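Part-time bookkeeper and office assistant, Rutotholm

Peeters is looking for a bookkeeper and office assistant to join us at our Rutotholm office. The post is permanent, 20 hours a week, and we would like the person to start as soon as they reasonably can. This advert was put up in November 2022 and will stay open until we have found someone.

About us

Peeters supplies cut parts, brackets and small fittings to workshops, schools and repair businesses. We have two sites. The office and the smaller of the two workrooms are in Rutotholm, and the main store is in Cumutholm, where goods come in and go out. Most of our customers have been with us for years and order little and often. That means a lot of small invoices, and it is the main reason we need another pair of hands in the office.

At the moment the accounts are kept by Esther Bakilana, who also does the payroll and deals with the bank. Joris Declercq runs the office day to day and would be your manager. Maarten Meijer is in charge at the store. You would speak to Maarten or one of his people on most working days, usually by phone, because the delivery notes start there and the invoices are made up here.

What the job is

The first part of the job is sales invoices. Delivery notes reach us from Cumutholm each afternoon. You would match them to the orders, check the prices against the customer's list, raise the invoices and send them out. We send 300 in an ordinary month. August is quieter, and the weeks before the schools go back are a good deal busier.

The second part is purchase invoices. These come in by post and email from our suppliers and from the hauliers. You would check them against the goods received sheets, code them, get them signed off by the right person and put them forward for payment. Esther makes the payments herself, so you would not need to deal with the bank.

The third part is chasing. We have 153 customers with open accounts, and some of them pay late. You would send out statements at the start of each month and ring the ones who have gone past their terms. Most only need a reminder. If a customer says they cannot pay, or there is an argument over the goods, you would pass it to Joris and make a note of what was said.

The rest is general office work: answering the telephone, opening the post, ordering stationery, keeping the petty cash straight, filing. We still keep paper copies of purchase invoices and signed delivery notes. Some of the older files are in poor order and we would like them sorted out over the first winter. It is dull work and we will not pretend otherwise, but it can be done a bit at a time.

Our accounts program is called Edevari. We do not expect you to have used it. Anyone who has worked with another bookkeeping program will find their way round it in a week or two, and Esther will go through it with you. Orders and price lists are kept in spreadsheets, so you do need to be comfortable with those.

Where you would work

The Rutotholm office is on the first floor, up one flight of stairs. There is no lift. If stairs are a difficulty for you, please tell us when you apply, as there is a room on the ground floor that could be made into an office without much trouble.

You would share the main office with Joris and Esther. There is a kitchen with a fridge and a microwave, and a yard where you can leave a car or a bicycle. The bus stops at the end of the road, but the service is thin after six, so bear that in mind if you do not drive.

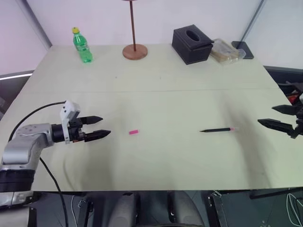
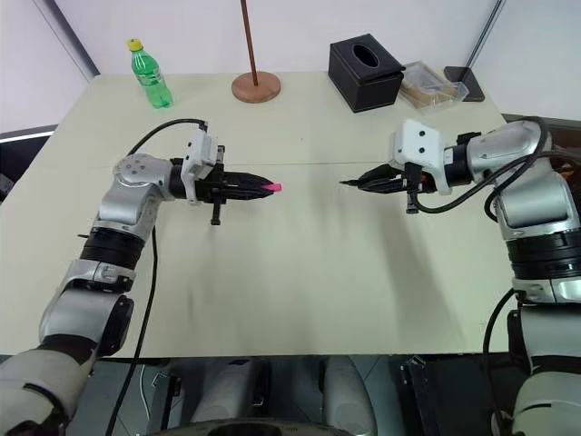 The heating in the office is good and the windows open. The telephone rings a fair amount in the mornings and hardly at all after three, and most of us save the work that needs quiet for the afternoon.

You would go over to Cumutholm once a month for the stock check, and now and then for a meeting. Travel between the sites is paid, and the time counts as working time. If you do not have a car, someone will give you a lift. Flat, closed shoes are needed on the store floor and we will pay for a pair.

Hours

The 20 hours can be spread over four or five days. We need someone in the office for part of every afternoon on the days you work, because of the delivery notes. Beyond that we are open to suggestions. The last person in the job came in at half past eleven and left at half past four with no lunch break to speak of, five days a week for part of the year and four for the rest, and made up the difference at month end. That suited her and it suited us. If school runs or looking after a relative mean you need a different pattern, say so in your letter.

The last two working days of each month and the first two of the next are the busy ones, and we ask that you do not book leave then unless it cannot be helped. We may ask you to do a few extra hours at the year end. Extra hours are paid at the normal rate or can be taken back as time off, whichever you prefer.

This is an office job. Once you know the work, you could do a small part of it from home – the statements, for instance – but the paper is here and most of the job is too.

Pay and leave

Pay depends on experience and we will tell you the rate when we ring to arrange an interview, so that you can decide whether it is worth your while coming. It is reviewed once a year. You would join the company pension after three months. Leave is worked out in hours: 147 hours a year, including public holidays. We close between Christmas and New Year, and those days come out of your allowance.

There is a trial period of three months. Joris will sit down with you at the end of each month during that time to see how things are going, and you can of course raise things with him sooner.

Who we are looking for

You should have done bookkeeping work before, including sales and purchase ledgers. A certificate is welcome but we care more about whether you have done the job. You should be careful with figures and willing to go back and find a mistake when something does not balance. You need to be able to speak to customers on the telephone in a civil way, including when they owe us money and do not want to talk about it.

It would help if you had worked for a firm that sells goods, so that credit notes, part deliveries and returns are not new to you. Returns are a regular headache here. A customer sends back half a box, the store books in a whole one, and the credit note has to be right before the statement goes out. If that sounds familiar you will do well.

We are happy to hear from people coming back to work after a break, and from people close to retirement who would like to cut down their hours. Please do not be put off if it has been a few years since you last did this kind of work.

You do not need to know anything about fittings or brackets. You will pick up the part names soon enough, and there is a printed catalogue on every desk.

How to apply

Write to Joris Declercq at the Rutotholm office, by post or by email. Send a CV of no more than two pages and a short letter telling us what ledger work you have done, which programs you have used, and which hours would suit you. Please give the names of two people we can ask for a reference. We will not contact them until we have offered you the job and you have told us we may.

We read applications as they arrive and do not wait for a closing date. You will get a reply either way, normally within two weeks.

Interviews are held in Rutotholm with Joris and Esther and last an hour. Part of that is a short exercise at a desk: a handful of delivery notes and a price list, from which we ask you to make up the invoices and point out anything that looks wrong. You can use a calculator and you can ask questions. Afterwards you can have a look round, and if there is time we will telephone Maarten so you can have a word with him.

If you would like to talk about the job before applying, ring the office in the afternoon and ask for Joris. When he is out, Ruben Segers in sales can take your number and will see that he rings you back.

We will not be using an agency for this post, and we ask agencies not to call.

We are also looking for a van driver at Cumutholm. That job is advertised separately, and letters about it should go to Maarten Meijer at the store.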